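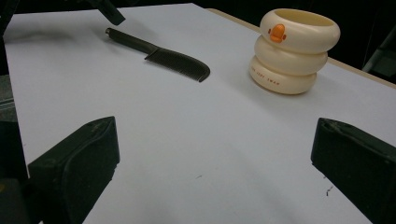 March, workshop notebook, glaze bench

Started 9:40. Second round on the Jelton white, same clay as last time. Mixed a fresh batch, sieved twice, left it to stand while I cleaned the bats. It was still thick, so I added water a little at a time until it ran off the stick in a steady line.

Dipped 11 tiles. First 6 got a 4 second dip, the rest got two short dips with a wait between. Numbered the backs in iron oxide. Tile 3 has a thumb mark on the corner, ignore it when comparing.

Old Grorix kiln is reading low again at the top shelf. I put a cone on every shelf and wrote the positions on the lid chart. If the top cone is flat and the controller says otherwise, go with the cone.

Pinholes from the last firing: I still think it's the bisque. We rushed it. This lot had a slower bisque with a longer hold, so if the holes come back we should look at the whiting from Sukden. There is one unopened bag under the sink, different lot number.

Combed texture through the slip on two spare tiles before it set up. Lines are deeper than I wanted. Try a lighter hand.

Kiln on at 2:15. Leave the lid shut for 22 hours. Need to order more cones and a new 80 mesh sieve, the rim on ours is splitting.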